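Against the bare worktop

A table is bought for its surface, and most advice on work tables is about keeping that surface visible. I want to argue the opposite. Any table used for assembly, repair, sewing, sorting or packing should be covered in cloth for as long as the work lasts, and the cloth should be dark, plain and larger than the job.

I have worked at benches for 22 years, the last few of them at Wetberg, where we recondition small household mechanisms: clocks, scales, hand mixers, the better sort of tin opener. The tables there are hard-topped and wipe clean in a moment. They are also, uncovered, poor places to put down a screw. A dropped M3 screw on a hard top bounces, rolls and leaves by the nearest edge. On cloth it stops close to where it landed.

My colleague Michalis Lazaridis takes the other side. His case is that cloth holds swarf and lint, creeps under pressure and hides a spill until it has soaked through. All three points are correct. The first is dealt with by shaking the cloth out at the end of the day and washing it on Wednesday. The second is dealt with by weight, or by a clip at each corner. For the third I have no remedy except to keep liquids on another table, which he ought to be doing in any case.

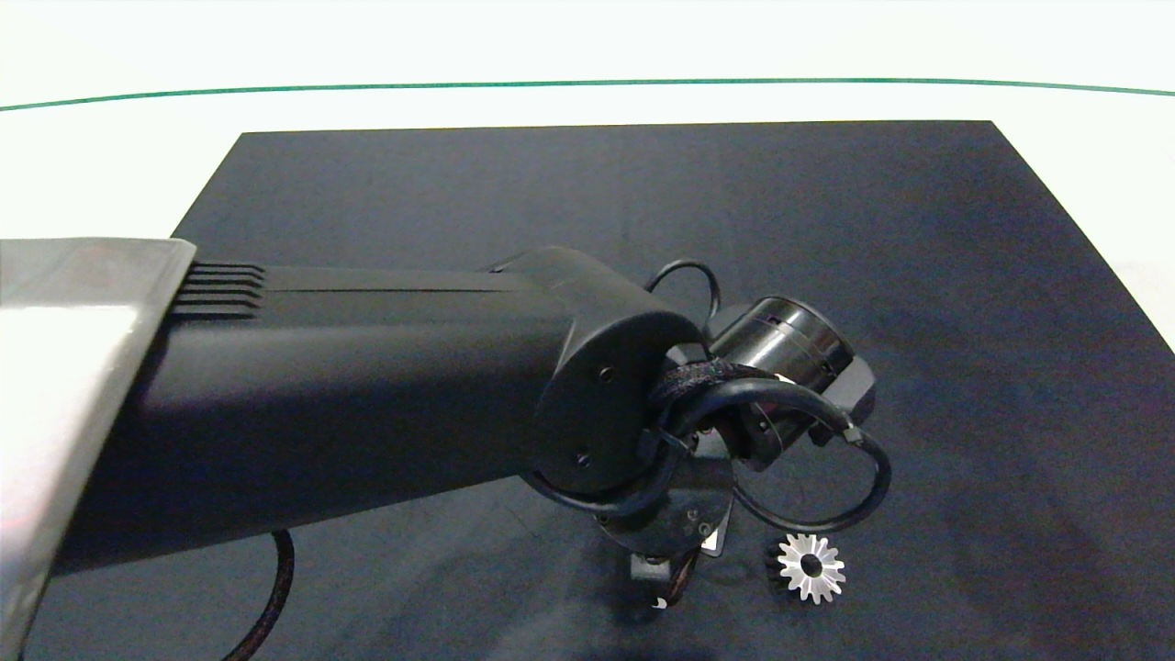
Colour is where most people go wrong. White is usually chosen on the theory that it shows dirt, and it does, to the exclusion of everything else. After an hour the eye is reading marks and no longer reading parts. It also throws light back into the face under a bench lamp. Navy is the better choice, and dark navy better still: bright metal stands out on it at once, as the silver-grey housing does over the mat here. The weakness is equally plain. Black cable on dark navy has far less contrast, and anyone whose work is mostly black fittings should consider a mid-grey or a dull green. I would still not go to white.

Pattern should be ruled out entirely. Arnar Þrastardóttir once brought in a checked tablecloth on the grounds that the squares would help with laying out parts in order. They did help with that. They also concealed a circlip for most of an afternoon, and the cloth went back to her kitchen.

As to size, the cloth should cover the whole working area and not only the patch under the hands. We cut ours at 107 cm for tables 100 cm deep, and tuck the spare under at the front, where the forearms rest. A small mat in the middle of a large table has an edge on every side, and each edge is a step that tips a shallow tray.

Weave matters less than is claimed. The Clunder cloth we use is a close, flat cotton with no pile. Pasto sells a felted one that deadens sound very well and grips every burr on a filed edge. I would keep felt for glass and for finished work, and leave cotton on the bench for the rest.

The cost is low, the washing is a nuisance, and Michalis still works on the bare top by the window.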